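Stretch cord beaded rings keep coming undone -- what am I doing wrong?

beadsbybolell
I started making little beaded rings in February and sold a few through my Bolell page. Two buyers have now written to say the knot let go within days. I use 0.5 mm clear stretch cord, tie a plain overhand knot twice and trim it close.
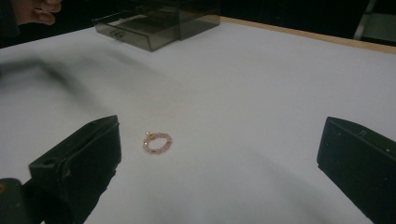
I really don't want to refund everybody, and I have 23 more promised for a school fair! Is it the cord or is it me?

3 replies

Drirngate
Probably a bit of both. Pull the cord hard a few times before you string anything, or it'll relax later and leave gaps. Then tie a surgeon's knot (right over left, left over right, and one extra wrap on the second pass), pull all four ways and put a tiny dot of jewelry glue on it. Let it sit overnight.
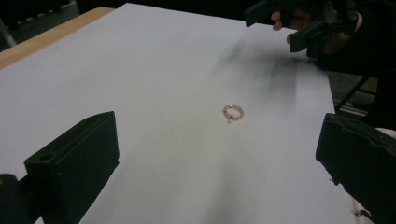
Leave tails of an eighth of an inch and tuck the knot inside a bead with a bigger hole. I trimmed mine flush for ages and lost so many that way.

ralik_crafts
just buy better cord lol. the cheap 100 yard rolls are junk

Abbasi
Check your metal beads too. Some have a sharp lip inside the hole that saws through the cord, and then you blame the knot. I run a bead reamer through mine and toss the bad ones before I sort the rest by size.
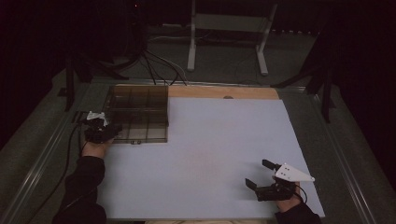
Update from beadsbybolell
Redid four with the surgeon's knot and glue, and I'm wearing one to test it. Will order new cord this week -- thanks, all!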